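# Desk supplies and small office things, sorted

Verna Boateng and I cleared out the supply room at Traltau over three days in July. The job was to get every pen, clip, folder and label out of the cabinets, decide what was worth keeping, and put the rest where people could find it without asking. This page is a record of how it went, mostly so that whoever does it next year has something to go by.

The room is at the end of the second-floor hall, past the copier. It has two tall cabinets and one low shelf that came from the old Ferreira building. When we started, the left cabinet would not close.

## Day one: emptying

We took everything out of both cabinets before we sorted any of it. Eyvindur Arnardóttir had tried doing it one shelf at a time the year before and ended up with staples in four different places. Paper goods went along the wall. Writing things went on the tables. Anything with a cord went in a pile by the door for IT to look at.

Verna kept a list on a clipboard as we went. The final count was 835 items, with a box of paper clips counted as one item and loose clips not counted at all. Of those, 200 were pens.

## Day two: the pens

Pens took the longest. Most of them were giveaways from trade shows, and a good share had dried out in the drawer. We tested each one on scrap paper, a few strokes and a short line of writing. If it skipped twice it went in the trash. We did not try to revive any with hot water or rubbing, although I know people who swear by it.

The ones that wrote went down on a bare table in rows, all facing the same way, so that it was easy to tell which ones matched. A white tabletop is good for this. Dark pens show up well and you can see right away if one has lost its clip or has a bent tip.
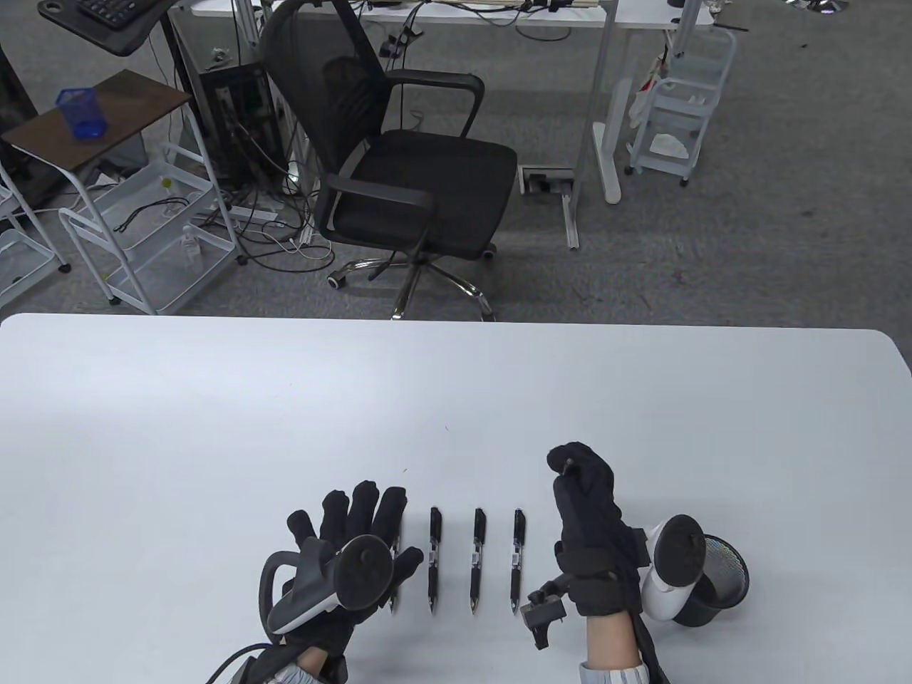 Once a row was checked, it was bundled with a rubber band and put in a tray with the brand and ink color written on masking tape. We kept black and blue in separate trays. Red went in a smaller one, and green was dropped altogether after Verna asked the whole floor and got no takers.

A few rules we settled on by the afternoon:

- Caps and pens stay together. A cap with no pen goes out.
- Refills are kept only if we have the pen they fit.
- Pens with another company's name on them are fine for the supply room but not for the front desk.
- Highlighters are not pens. They have their own tray.

The Cistix pens were the ones most people wanted to keep, and I would order those again. The Podach ones write well for a week and then start to leak near the tip, so the unopened box went back to the supplier.

## Day two, later: paper and folders

Folders were quicker. Letter size stayed, legal size was cut down to a single stack, and anything with a torn tab was recycled. We found a carton of hanging folders that still had the shipping tape on it. The rails they hang from had been thrown out with the old file drawers, so the accounting office took the carton.

Envelopes had the usual trouble – the ones near the window had sealed themselves shut. Those were opened with a letter knife and used for scrap. The good ones are now on the low shelf, away from the window wall, with the padded mailers standing up behind them.

Printer labels came to 650 sheets, which should last us well past the end of next year. Please use the open pack first.

## Day three: putting it back

The left cabinet now holds writing things on the top two shelves, tape and adhesives in the middle, and staplers and hole punches at the bottom where the weight belongs. The right cabinet is all paper. Each shelf has a printed label on the front edge, and a matching list is taped inside the door.

We bought nothing new for the room except a set of drawer dividers. The trays were ones we had, washed in the break room sink. Two had cracked corners and those hold the binder clips, which don't mind.

Verna also set up a request sheet on the inside of the door. If you take the last of something, write it down with your initials. She goes through it on the first of the month and places one order. If you need something before then, ask her directly instead of ordering it on your own, because that is how we got seven boxes of the same correction tape.

## What is left to do

The pile by the door is still waiting for IT. It has two label makers, a laminator and a shredder with a jammed blade. The laminator works but needs a new plug. Eyvindur has the key to the cabinets this month and a spare is in the front desk drawer.

Supplies that did not fit anywhere are in a box on top of the right cabinet marked "Misc." Have a look through it before you order. Whatever is still in there at the end of the year goes to the school drive.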